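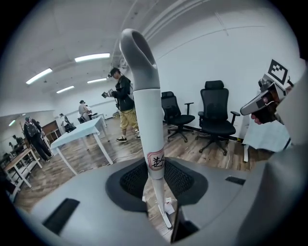 Welus hand-held gripper kit: first look

Welus has opened orders for the second version of its hand-held gripper kit, aimed at labs and small integrators that collect manipulation demonstrations without a robot arm. We have had two sets on loan since September. A full review will follow when the endurance run is finished; these are interim notes.

The standard kit contains a left and a right gripper, one wide-angle camera per hand, a printed marker set, two chargers and a padded case. The head-worn unit is sold separately. Recording software is supplied by Tatell under a one-year license, renewable per seat. Buyers of the first version can keep their chargers but will need new camera mounts, as the bolt pattern has changed.

Mass is 400 grams per hand without the battery. Our operators worked in 11-minute blocks with a 5-minute rest and reported no wrist strain on light objects. Long parts are a different matter. A tube or pole held near one end puts a steady twisting load on the wrist, and two of our operators switched to a two-handed hold when it was offered. Welus says a forearm brace is planned but gives no date.

The finger pads grip smooth plastic well. They do less well on coated paper, where the object tends to slide before the trigger reaches its stop. Plastus sells a softer pad that fits the same recess. We have ordered a set and will report on it separately.

Tracking was reliable in a bright room with plain walls, once the markers had been fitted square to the mounts. Losses occurred mostly when one hand passed behind the operator's body. Of 107 episodes recorded in the first session, five had to be discarded for tracking loss and one for a full memory card. The software flags the first kind at once. It does not flag the second until the file is closed, and Tatell has confirmed this as a known fault.

Calibration takes longer than the manual suggests. Allow half an hour for a new pair, and repeat it if a camera mount has been removed - retightening alone is not enough.

Grasso is handling distribution and repairs. Replacement fingers and pads are in stock; spare triggers are not. Loan sets can be booked through the Grasso service desk for up to a month, with return shipping paid by the borrower. Lab discounts apply to orders of two kits or more.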